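Home | Features | Departments | Archive | Subscribe

The Long Life of the Shared Workshop

In towns where few people have a garage and fewer have a spare room, the shared workshop has become a settled part of public life. The one at Skeltcombe is among the oldest in its region, and its members are now asking what it should be for.
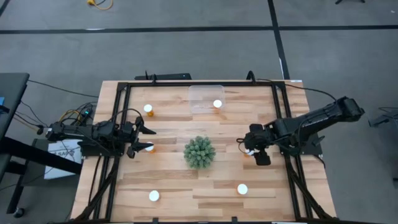

The question is a practical one. The lease on the Skeltcombe building comes up for renewal in May, and the association that runs it must tell the landlord how much floor it intends to keep. Membership stands at 131, the highest figure in its history. Regular attendance has not grown at the same pace. Many members pay their dues, come in twice a year to repair a chair or cut a shelf, and regard the arrangement as good value. Others are present most evenings and would like twice the space.

Shared workshops of this kind have a longer history than is commonly supposed. Before the present wave there were church basements, union halls and school shops opened to adults at night. Instruction was informal and often strict. A newcomer might spend the first month sweeping and sharpening before being allowed to touch the lathe. Records from those years are thin. What survives is mostly receipts, a few rule sheets and the memories of people who learned there as teenagers.

Trevor Caron was one of them. He joined the Skeltcombe workshop when it occupied two rooms above a feed store, and he has served as its secretary for nine years. His account of the early period is unsentimental. The stairs were steep, the heating failed each winter, and lumber had to be passed in through a window with a rope. "We lost members every January," he said. "Some of them came back in spring and some of them bought a house with a shed."

The move to the present building changed the character of the place. It is a single-story former packing plant with wide doors and level access. Older members who had given up the stairs returned. A sewing group took the northern bay, and a bookbinding class followed it. For the first time the association had to decide who could use which room and at what hour, and it adopted a written schedule that has been revised many times and is still argued over.

Money has been the more persistent difficulty. Dues cover rent, insurance and power in an ordinary year. They do not cover replacement of major tools. The association's table saw, a Bronel cabinet model bought secondhand, has outlasted two motors and is kept in service by members who know its habits. The planer is newer. It was purchased after a fund drive that took most of two years, and its arrival was marked with a supper at which, according to the minutes, the potato salad ran out before the speeches began.

Lingyun Xia, who studies community facilities and has visited 50 shared workshops over the course of her research, considers Skeltcombe typical in its finances and unusual in its stability. The workshops she has seen close tend to do so quickly. A roof needs replacing, or a founding member moves away with half the tools, which were on loan and never listed as such. She advises every association to keep a signed inventory and to settle the ownership of each machine while relations are good.

She has also given attention to dust. Extraction systems are expensive and seldom admired, and a new association will often put off the purchase in favor of one more machine. Complaints follow, usually from the people using the quieter rooms. At Skeltcombe the sewing group carried a vote on the matter eight years ago, and a full system was installed that autumn – the largest single expense the association had then approved.

The teaching program draws the widest interest from outside. Ngan-ling Mak leads the beginners' course, which meets at 7 p.m. and takes eight students at a time. Each makes a small stool. The design has three legs, so that it will stand steady on an uneven floor, and it calls for only one kind of joint. Mrs. Mak has been urged more than once to offer a larger project. She has declined. In her view a finished stool teaches more than an abandoned cabinet, and the storage loft at Skeltcombe already holds a number of abandoned cabinets.

Her students range widely in age. A retired bus driver completed the course last year and now assists with it. Several young parents have attended in pairs, taking alternate weeks, an arrangement the rules do not quite permit and which has been allowed to continue.

Comparable programs elsewhere have taken other paths. The Horgan workshop, an hour to the west, employs a paid manager and charges by the hour. It is open late, it is clean, and it rarely has a waiting list for any machine. It has no annual supper and no newsletter. Lorne Nguyen, its manager, does not regard this as a loss. His users, he noted, want a bench and a working clamp, and most have friends already. Even so, he has begun to hold an open evening each month at which the hourly charge is waived, and attendance has been good.

Haris Mohmand belongs to both. He builds instruments, chiefly dulcimers, and does his rough cutting at Horgan and his glue work at Skeltcombe, where a piece may be left overnight on the drying rack without charge. He would be sorry to see either place become more like the other. He does hope that Skeltcombe will buy a better band saw.

The choice before the members in May is a narrow one on paper. They may renew for the whole building at a higher rent, or give up the southern bay and remain close to the present figure. The southern bay holds the lumber store and the long benches. Those in favor of keeping it point to the waiting list for the beginners' course. Those against point to the roof above it, which was last repaired by the packing company – and not, Mr. Caron observed, with any great care.

A survey has been mailed with the spring newsletter. Replies are to be left in the box beside the tool crib, and the results will be read aloud at the general meeting before the vote is taken.

Related articles
Keeping a Tool Inventory: Notes for Small Associations
Night School and the Making of the Modern Hobbyist
The Hilimex Mill Houses, Then and Now
Letters: On the Proper Storage of Lumber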